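14 shares | 2 comments

The purchasing lead at Quiroga, a small grocery packing business, keeps her equipment budget on one sheet of paper. She says a second sheet would only encourage people.

Last December the sheet had one line on it: a robot arm. By spring it had 31.

"The arm was the cheap part," she says. "Well, it was the part with a price on it." She had quotes from Sedari and from Hisen, and both arrived with handsome brochures and no mention of fingers. Fingers were extra. So were spare fingers, which she has learned to order in sets of three.

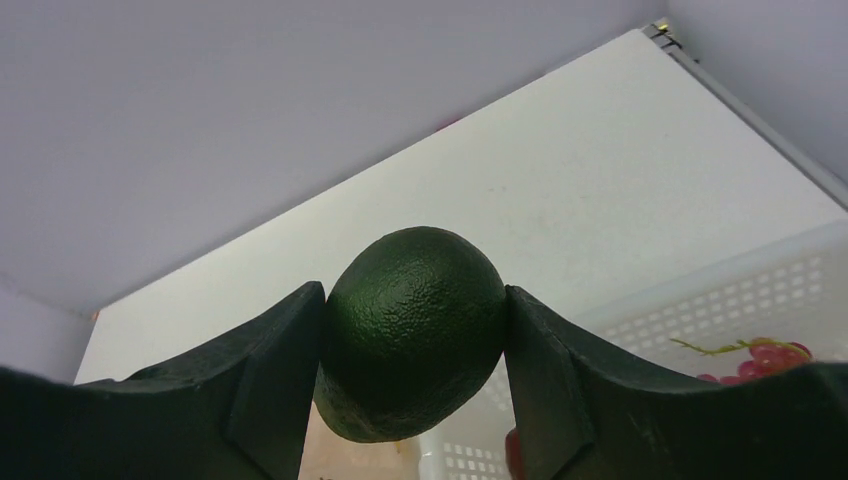 EQUIPMENT & BUDGETS

She likes to start visitors on citrus. A lime is firm and more or less round, and every salesman she has met seems to carry one. "If I only sold limes, I'd have signed in the parking lot," she says.

Her customers, sadly, want things in bags. Thin plastic folds and creases as it pleases, and it covers up whatever is inside. She now asks each vendor to quote for bag work separately, with test time included, and she watches how long the reply takes. Hisen needed about five weeks. Sedari sent another brochure.

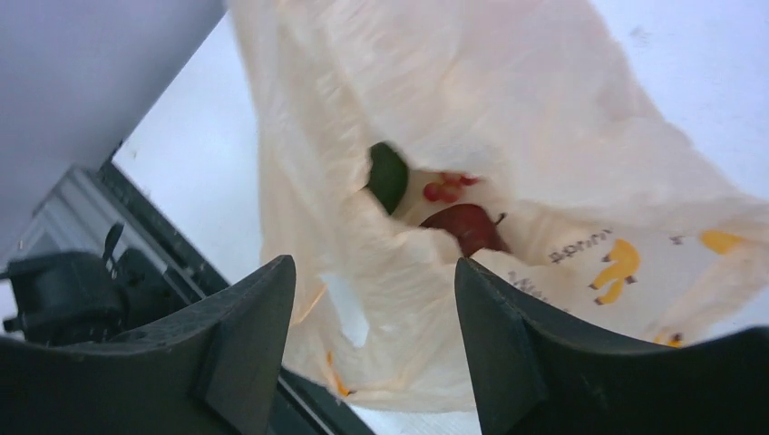 Red fruit and berries showing through the opening in a plastic bag.

Her advice to other small buyers is to plan for three years and put the service contract in the first draft, before anyone gets attached to the machine. She also wants the price of training in writing – Ponine, the software she leans toward, bills for it by the day.

Has she picked an arm? "I've picked a budget," she says. "The arm can apply."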